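Table and floor walk-through, Sovthorpe back room
Checked by: Danilo Dalisay
Month: May
Start time: 1315
Items on the list: 16
Needs work: 2
Recheck next round: 2
Everything else: OK

Hi all, same list as last month with my comments typed in after each item. I left the item wording alone even where it's clunky, so blame the old Pomton form for "surface coverings, adhesive, temporary."

1. Door opens fully, nothing stacked behind it. OK. Somebody moved the Mateos boxes, thank you!

2. Walking path clear on all sides of the table. OK. I did the whole loop with my clipboard under my arm and didn't have to turn sideways once, which is a big step up.

3. Floor dry and swept. OK. A bit of grit by the sink, I swept it myself.

4. Lights working. OK. One tube takes its time coming on but it gets there.

5. Extension cords and plugs. OK. No cracks, no warm plugs.

6. Cables kept off the floor path. RECHECK. Fine when I looked, but the tie by the wall is getting loose and I'd like to see it again next time.

7. Table steady. OK. I leaned on each corner pretty hard (and I'm not a small guy) and it didn't budge.

8. Surface coverings, adhesive, temporary. NEEDS WORK. Okay, so this is the brown paper and the blue tape. The paper is holding up better than I expected. It's got a few faint creases and scuffs, but I ran my hand over it and found no rips that would catch a sleeve. The tape is another story. There's a wrinkled, lifted bit on the line across the middle, and a loose tab farther along the same line. Another short piece near the back has curled over into a hook, and I found a crossing where it's all frayed and bunched up. Please peel those spots and lay new tape, don't just press the old stuff down with your thumb. I've tried that. It lasts until lunch.

9. Tape lines complete. NEEDS WORK. One of the lines going across has a break in it on the right side. Easy fix, do it along with item 8 and use a fresh roll, the one in the drawer splits when you pull it.

10. Items on the table upright and in their squares. RECHECK. The mug tree was standing, and so was the orange can. The little pale blue cone-shaped thing was on its side across a tape line, right next to the can. It's small, so I'm not going to make a fuss, but small things on their sides roll, and then I'm the one on my knees looking for them.

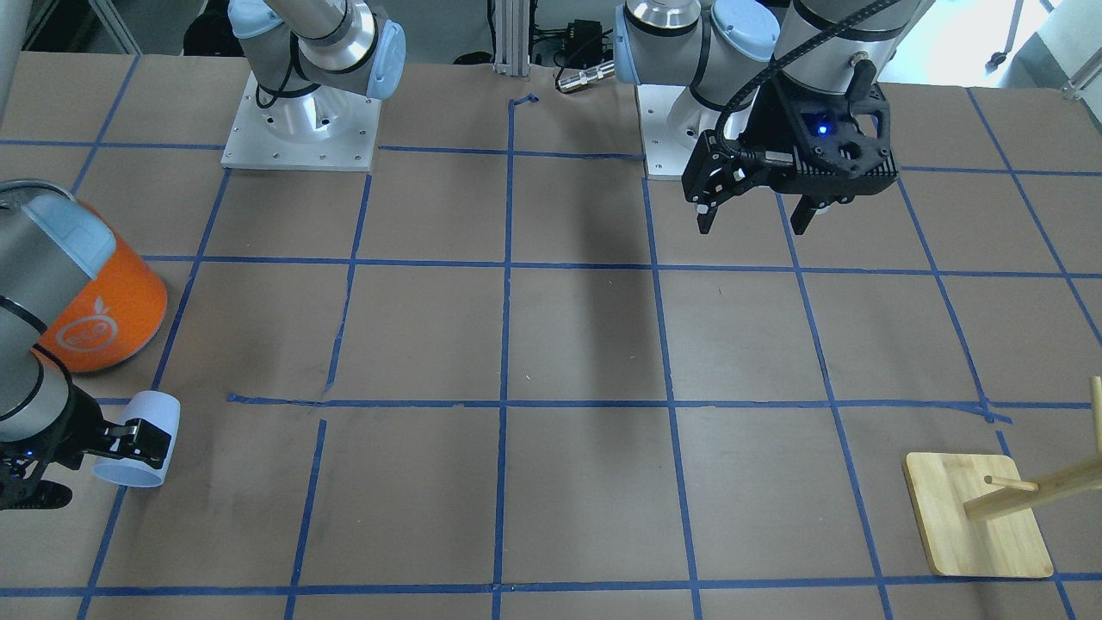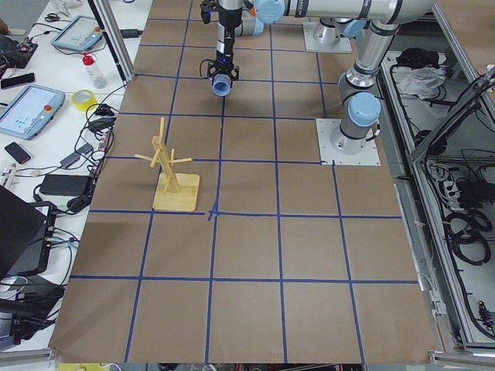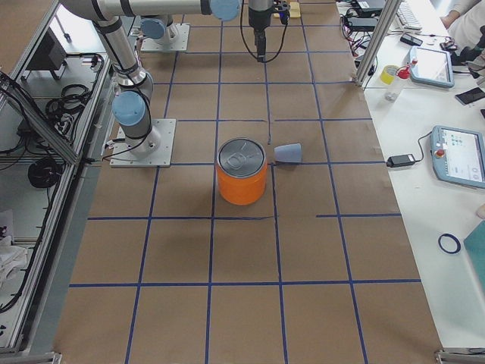

Table covering and tape grid, items 8 to 10. The can and the cone are in the last one.

11. Mug tree. OK. I always check this one by hand because I had one at home that shed its pegs every winter. Gave each peg a wiggle and they're all snug, and I didn't get any splinters off the base. If you hang mugs on it, go side to side as you load it so it doesn't get top heavy.

12. Mugs and cups free of chips. OK. I ran a finger around the rim of the white mug and it's smooth. The light blue cup is plastic, so I was looking for cracks there instead, and I didn't find any. Anything chipped goes in the bin, please, even if it's your favorite. I know how people get about mugs!

13. Drink cans. OK. No dents, no sticky ring under the can. I'd still like drinks you mean to open kept somewhere else, since wet paper turns to mush fast and then we're redoing the whole table.

14. First aid box stocked. OK. Plenty of bandages. The tweezers are back, I don't know where they went and I'm not asking.

15. Fire extinguisher in place, tag readable. OK. Needle's in the green.

16. Cleaning supplies closed and put away. OK. The Mevitar spray was on the wrong shelf with its cap on tight, so I just moved it over.

Other comments

If whoever does the tape has time, wipe your hands first. I'm pretty sure half our lifting comes from dusty fingers on the sticky side. And cut the ends with scissors, the torn ends are the ones that curl.

I'd like both tape items done before the next round. Leave a note on the clipboard when you've finished and I'll come take a look, it only takes me a minute and I'm usually in the building anyway. The blank forms are in the top tray, and please take from the front of the stack because the ones at the back are the old version with the missing page.

Danilo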